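Vedivero Community Help > Equipment and Workshops > Purchasing

Budgeting for a single-table robot cell: what belongs in the first request?

Posted by Zonusthorpe Technical Center, Workshop Office
3 replies

Our center is preparing a capital request for one tabletop robot cell, to be used for small-part handling and for instruction in the evening program. The request is due in August and must cover all costs for the first 24 months of use. Anything left out will have to be found in the regular supplies budget, where there is very little room.

The planned work is light. The arm is to pick up thin rods and other small items, place them at a fixture or in a compartmented organizer, and work beside small toolboxes that share the same tabletop. The layout has been prepared in simulation using a FANUC CRX-5iA on an angled base mount, with the fixture near the middle of the table and a camera arm on a pedestal behind it. No purchase order has been issued for any part of it.

We have a written quotation for the arm and its controller, and we consider that figure reliable. The remaining lines are less certain. At present they are as follows:

Gripper and fingers: one set, no spares
Camera and mounting arm: one
Table: to be taken from existing stock
Fixture: to be built in our own metal shop, materials only
Organizer and toolboxes: 982 dollars, based on a catalog total
Installation: two days
Training: five members of staff

Our finance office has asked whether the table, fixture and storage items should be listed with the robot or bought separately at a later stage. It has also asked for a contingency amount and a short justification for it. Our last request of this kind was for a milling machine, and the form does not transfer well.

We would be grateful for advice from other institutions on which lines are usually underestimated, and on whether a second set of fingers should be included from the start. The current layout is shown in the two views below.
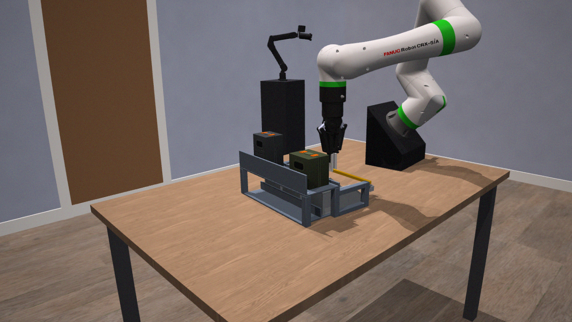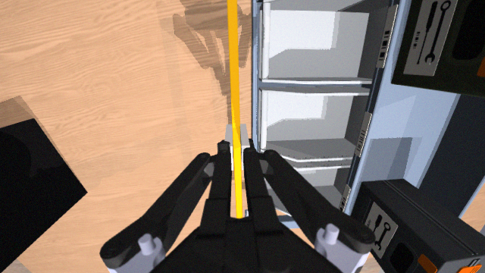
First view: the CRX-5iA, fixture and camera arm on the table. Second view: the gripper beside the open organizer, toolboxes at right. Both are simulated.

Mussa Regional Training Workshops

We submitted a comparable request two years ago and would recommend that everything on the tabletop be placed in the same request as the arm. Our storage trays were bought separately, from a different supplier, and arrived slightly larger than the ones used in the layout. The positions had to be taught again and one bracket was remade. The trays themselves were inexpensive. The staff time was charged to the department and exceeded the price of the trays.

On the individual lines:

Gripper. Please include a second set of fingers. Your work involves thin rods, and the shape of the fingertip matters a good deal for items of that kind. We ordered one set and then changed the design after the first month. A separate line for "finger development", even a small one, is easier to defend at the start than to add afterward.

Table. Existing stock may be suitable, but it should be checked by the installer before the request goes in. Ask in writing what the base mount requires of the surface and the legs. Our own table was accepted only after a plate had been added under the top.

Fixture. "Materials only" will be questioned. Your metal shop's hours should be shown, even where no money changes hands. We also suggest building the fixture early and measuring it, then correcting the simulated layout to match.

Camera. Add calibration and a spare cable. The mounting arm should be a fixed item with a known position, and the quotation should say who is responsible for setting it up again if the pedestal is moved.

Risk assessment. This line does not appear in your list. A collaborative arm still requires an assessment of the whole application, including the gripper and whatever it is holding. Our insurer asked for the document before the cell could be used with students present.

For contingency, we requested a percentage of everything except the arm and controller, as those were covered by a firm quotation. The finance office accepted that reasoning without further questions. Delivery took around 22 weeks in our case, and we would advise asking for the current lead time before fixing a start date for the evening program.

Preltar District Skills Office

We agree with the reply above on fingers and on the risk assessment.

Two days of installation is sufficient only if power, network and floor space are ready beforehand - in our building the network outlet alone required a separate work order. Training for five staff members should be priced with travel and with cover for their classes. We would also list a refresher session in the second year.

Vedivero member, small workshop

982 seems high for an organizer and toolboxes. Ours were much less from the local hardware store. Check whether the total includes labels and shipping. I would leave the contingency out altogether, they cut it anyway.

Zonusthorpe Technical Center, Workshop Office

Thank you for these replies. The catalog total includes labels and shipping. We will move the storage items, fixture and table check into the main request, add a second set of fingers and the risk assessment, and ask the supplier to confirm the lead time. The contingency line will remain, calculated on the unquoted items only.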